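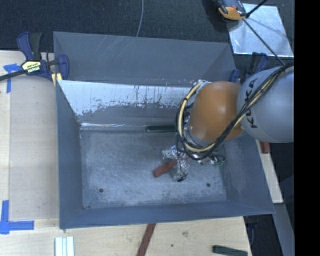 The arm over the picking bin at Kneath workshop.

Kavoseck Robotics Club – Frequently Asked Questions

Updated September, by the Kavoseck club desk

Search this site Enter keywords Go

Who can join?
Any student enrolled at Leststead, in any department. You do not need to have programmed a robot before. Most new members have taken one coding class or none.

When and where do you meet?
In the Kneath workshop, at 6 p.m. once a week during term. The door on the parking lot side is open until 6:30. After that, use the bell.

What does it cost?
Dues are $45 for the year. That covers shared materials and your entry in the Clombridge Pick Challenge. Safety glasses are lent out at the door.

What is the Clombridge Pick Challenge?
A spring contest for student teams. Each team programs an arm to find blocks in an open bin, pick them up and place them at marked spots outside it. The blocks differ in color and some are put close to the bin walls, where it is harder to get a grip.

How big is a team?
Up to 5 students. If you do not have a team, put your name on the list and we will match you with one by the second meeting.

Do we build our own robot?
No. Teams share the KUKA arm in the workshop and write their own code for it. Members who want to build hardware can work on gripper fingers and test fixtures.

How much arm time does my team get?
Two hours a week, booked on the sheet by the workshop door. Unused slots go back on the sheet 15 minutes after the start time. Use the simulator for early work – it catches most bad paths.

Can I move the bin?
Please don't. It is clamped to the work surface, and other teams' saved positions depend on it. If it gets bumped, stop your run and tell the session lead before you touch the clamps. Leave the blue tape on the wood alone too.

Can I work on the arm by myself?
No. Two people must be present, one of them with the safety sign-off. The sign-off takes one evening and is offered at the start of each term.

What should I wear?
Closed shoes and no loose sleeves. Tie back long hair. Keep drinks off the work surface.

What language is the code in?
Python for the vision and planning parts. The starter code is on the club drive, with a short setup guide. Read the guide first – the install order matters.

I missed the first meeting. Is it too late?
No. You can join until team lists close at the end of October. After that you can still come to practice, but you can't be added to a contest team.

Filed under: Student Clubs, Robotics, New Members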